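Carrier bags, basins and the utility drawer

The drawer under the sink had stopped closing in April. I took it out of its runners, weighed the contents on the kitchen scale and got 972 g of plastic carrier bags, nearly all of it air by volume. Most were from the takeaway on Chávez Road, plus a few heavier ones from Bellach, where I buy screws.

The old method was to stuff each bag inside another bag. It has two faults. The outer bag splits at the handles, and whatever you pull out brings its neighbours with it. Consuelo Bermúdez suggested folding them flat, as she does in the shop, so I spent an evening on that.

Work surface first. Thin film clings to bare wood and creases where you don't want it, so I put the big white board over the table. It overhangs, and you must not lean on the overhang. The basin goes to the left, long sides pointing away from you. 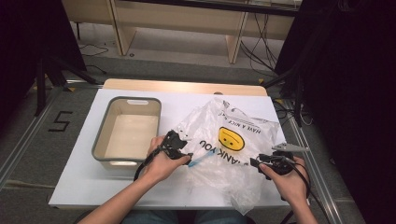 Clear bag with the smiley, before flattening. Basin on the left.

Procedure, as it stands now:

Shake out crumbs and receipts. Anything sticky goes in the recycling sack.
Lay the bag down with the handles away from you and pull the side gussets straight.
Press the air out from the closed end towards the handles. Going the other way just inflates it.
Fold lengthways into thirds, then roll from the bottom.
Stand the rolls on end in the basin.

Clear film is worse than the opaque sort. It is hard to see which layer you have hold of, and under the ceiling light the folds throw highlights that look like edges. Printing helps. If the lettering is straight, the front panel is flat, and you can ignore the back until the first fold.

The drawer is 142 mm deep inside, and a standard roll clears that with room to spare. The Bellach bags do not roll well at all. They are now folded in half and kept behind the bread bin.

Hernán Condori asked why I don't use a Gelitz dispenser tube. I had one. It held 3 bags before jamming, and it now holds bamboo canes in the shed.

Next job is the lids.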